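Ticket: Double bookings and vanishing breakfast on the website
Property: Tremblay guesthouse and restaurant
Opened by: Huguette Simard, front desk and most other desks
Assigned to: Rizal Yeoh, Vindik support
Priority: High (changed from Low by Huguette) (changed to Medium by Rizal) (changed to High by Huguette)
Status: Closed, with one item left over

Huguette Simard wrote:

On 3rd June two couples arrived for the Garden Room. Both had a confirmation. Both confirmations came from your system, with our logo on them and a little sentence saying we were looking forward to their stay, and we were, although we had pictured them one couple at a time.

I put the second couple in the Attic Room, which has the better view and the worse stairs. They were nice about it. The next ones may not be.

Also, the breakfast option has disappeared from the booking page. Guests now pay for the room and then phone me to ask if we serve breakfast. We serve breakfast. We have a restaurant. It is in our name.

What I have tried so far: logging out, logging in, logging in on my nephew's computer, and reading your help article, which tells me to contact support.

Rizal Yeoh wrote:

Hi Huguette, sorry about the Garden Room. I can see both reservations. One came through your own website and the other through Wodier, and they landed 14 minutes apart. The calendar should have closed the room on Wodier within a minute or so of the first one.

Could you tell me three things?

Is Wodier connected under Channels, and is the light next to it green?

Has anyone renamed a room lately?

Did breakfast vanish for every room or only for some?

Huguette Simard wrote:

The light is green. It was green the whole time two couples were standing in my hallway, so I have stopped asking it for advice.

Someone did rename the rooms. Jocelyn Bélanger looks after our website during the slow months and in April he decided that "Room 2" had no romance in it. It is now the Garden Room. Room 5 became the Attic Room, and Room 3 is the Orchard Room, from which you can see a tree.

Breakfast is gone for all of them.

Rizal Yeoh wrote:

Thank you, that is very helpful. When a room is renamed on our side, the link to Wodier should carry over. If the room was deleted and made again under the new name, the link goes with the old one, and Wodier carries on selling a room that no longer exists here. The green light only says that the two systems are talking. It has no opinion on what they are saying.

Do you know which of the two Jocelyn did?

Huguette Simard wrote:

I asked him. He says he "refreshed" them. I asked what that meant and he said he deleted them and made them again.

Rizal Yeoh wrote:

Then we have found it. Steps for the rooms, please do them in this order:

1. Go to Channels, then Wodier, and press Pause. Your rooms will stop selling there until we finish.

2. Open Room Links. You should see old names on the left and empty boxes on the right. Pick the new name for each one.

3. Any reservations taken on Wodier under the old names will be in a list called Unplaced. Don't delete anything in it. Drag each one onto the proper room, and write down any that clash.
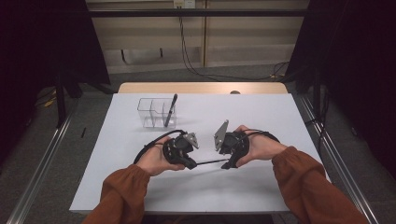 4. Press Check Calendar and wait for the report. It takes a while on a property with a full summer, so have a coffee.

5. When the report says zero clashes, or when you have moved the people who clash, press Resume.

If step 3 gives you more than a handful, stop and write to me before going further.

Huguette Simard wrote:

How large is a handful in your office? I have 17.

Rizal Yeoh wrote:

That is larger than ours. Please leave them where they are. I am bringing in Amrit Fraser, who works on the channel connections.

Amrit Fraser wrote:

Hello Huguette. I've placed the 17 for you, going by the old room numbers in the Wodier messages. Fourteen fit without trouble. Three clash with bookings from your own site:

Garden Room, two nights, a walking group's leader and a Mr. and Mrs. from the coast
Orchard Room, one night, two separate guests traveling alone
Attic Room, three nights, a honeymoon and somebody with a large dog noted in the comments

I didn't move anyone, as I don't know your rooms and can't tell which of these people would mind. The calendar is marked in red on those dates.

Huguette Simard wrote:

The walking group leader can go in with the rest of his group in the annex, he asked for that in the first place. One of the single guests has agreed to Room 4, which Jocelyn had not yet got around to giving a personality. The dog goes downstairs next to the garden door, and the honeymoon keeps the attic. Everybody was very kind on the phone. One of them asked if we serve breakfast.

Rizal Yeoh wrote:

Good, I see the red marks are gone. I've pressed Resume with your permission from this morning's call. Please make a test booking on your own website for any free night, then look at the same night on Wodier. It should be closed.

Huguette Simard wrote:

I booked myself into the Orchard Room. It closed on Wodier before I had found my glasses. I then received a confirmation looking forward to my stay, and a second message offering me a discount on a boat trip. Please cancel me.

Rizal Yeoh wrote:

You are canceled. On to breakfast.

Extras such as breakfast are attached to rooms one by one, so when the old rooms were deleted the breakfast lost everything it was attached to. It is still in your account under Extras, with no rooms ticked. Open it, tick every room, set it to "per person, per night" and save. Then clear the page cache under Website, Tools, or your visitors will keep seeing the old version.

Huguette Simard wrote:

I did this. Breakfast is back. It costs 70 dollars.

It is a good breakfast. There are eggs and Hurna jam and a ham that people write to us about afterward. It is not 70 dollars of breakfast.

Rizal Yeoh wrote:

Could you send me what you have in the Price box and in the Minimum box?

Huguette Simard wrote:

Price is 14. Minimum is 5. I have never touched Minimum and don't know what it is a minimum of.

Rizal Yeoh wrote:

It is the smallest number of breakfasts a guest is allowed to order. Yours currently insists on five per person. Somebody may have set that for a wedding or a group. Change it to 1, please, and clear the cache again.

Huguette Simard wrote:

It was for the cycling club. I remember it now, and I would like it noted that the cyclists did eat five breakfasts each, or it looked like it from the kitchen.

Changed to 1. It now says 14 dollars. Two people have ordered it since lunch and neither of them phoned.

One more thing and then I will leave you in peace. The Our House page has lost the gap between the photos and the text under them, so my paragraph about the terrace begins in the middle of a picture. Jocelyn says he didn't touch it. I believe him about as far as the annex.

Rizal Yeoh wrote:

I've passed this to Cường Dương, who does page layouts.

Cường Dương wrote:

Hi both. The page is still using the old photo block, which stopped respecting captions after the spring update. To fix it: open the page, click the photo, choose Replace Block, pick Photo With Caption, and type something in the caption field. If the field is empty the block folds up and you get the overlap again. I tried it on a test page and the spacing holds on both a phone and a desktop screen.

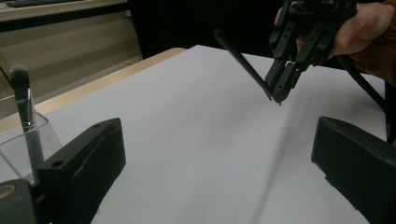
Caption: White tabletop with a light wooden edge

Huguette Simard wrote:

That worked for the terrace and for the dining room. My paragraph starts where it should. The picture of the stairs has gone sideways, but I have decided this gives a fair impression of the stairs and will deal with it after the season.

Rizal Yeoh wrote:

I'll leave the stairs open as a separate item so it doesn't get lost. Summary for the log:

Cause of double bookings: rooms deleted and recreated, Wodier links orphaned. Relinked, 17 reservations placed, clashes settled by the property.
Cause of missing breakfast: same deletion. Extra attached again to all rooms.
Cause of expensive breakfast: Minimum set to 5. Now 1.
Cause of overlap: old photo block. Replaced on two photos.

For next time, renaming is done with the pencil next to the room name. I have also taken the Delete Room permission off Jocelyn's login, as you asked on the phone. He can still edit text and prices.

Huguette Simard wrote:

Please take off prices too.

Rizal Yeoh wrote:

Done. Closing this ticket. The item for the stairs photo stays open under Website, and you can reply there when the season is over.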